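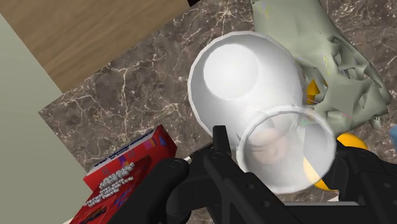
Chapter 6
Service Charges and Reserve Funds in Leasehold Blocks

6.1 Introduction

A person who buys a flat on a long lease pays a price for the lease and then goes on paying for the building. The second payment is the service charge. It covers the cost of repairing, insuring, cleaning and managing those parts of the block that no single leaseholder holds. Chapter 5 dealt with the lease as a document of title. The present chapter deals with the lease as a source of regular payments, and with the records a buyer's adviser should ask for before contracts are exchanged.

The chapter is limited to residential blocks in England. Commercial service charges follow different rules and are left to Chapter 9.

6.2 Terms used

Service charge: a sum payable by a leaseholder, in addition to ground rent, for services, repairs, maintenance, improvements, insurance or the landlord's costs of management. The sum may vary with the costs incurred.

Demised premises: the parts of the building let to the leaseholder. Window frames, balconies and internal pipes are common points of dispute, and the lease plan does not always settle them.

Common parts: the stairs, halls, lifts, grounds and other areas kept by the landlord for shared use.

Reserve fund: money collected in advance towards large works that do not fall every year, such as a new roof or lift. Some authors keep the term "sinking fund" for a single item of work. Leases use the two terms loosely, and the wording of the clause should be preferred to its heading.

Apportionment: the method by which the total cost is divided between the flats. It may be a fixed percentage, a share by floor area, or a "fair proportion" decided by the landlord or its surveyor.

6.3 The source of the obligation

There is no general duty to pay a service charge. The duty arises from the lease, and a cost which the lease does not allow cannot be recovered, however sensible the spending may have been. Statute then limits what the lease allows. Costs must be reasonably incurred, and the works or services must be of a reasonable standard. A landlord has no automatic right to hold a reserve fund; the lease must provide for one.

6.4 Worked case: Skidby Court

Skidby Court is managed by Kumberg Residential. Nhàn Đoàn has agreed to buy a second-floor flat there. The lease fixes her share of the yearly costs at 2 per cent. The last certified accounts show that the flat was charged £2,254 for the year, payable in advance, with any balance due each November once the accounts are closed.

The seller's replies also disclose planned roof works, for which the share falling on the flat is put at £3,000. The reserve fund holds nothing towards them. Three matters follow.

First, the yearly charge is not a safe guide to the buyer's likely spending in the first year of ownership.

Second, the contract should state who bears the cost of works planned before completion and demanded after it. Under most leases the demand falls on whoever is the leaseholder on the date it is made. A sum held back from the price by the buyer's solicitor is the usual answer.

Third, the adviser should check that the landlord has consulted the leaseholders. Where consultation was required and was neither carried out nor dispensed with, the amount recoverable from each of them is capped by statute.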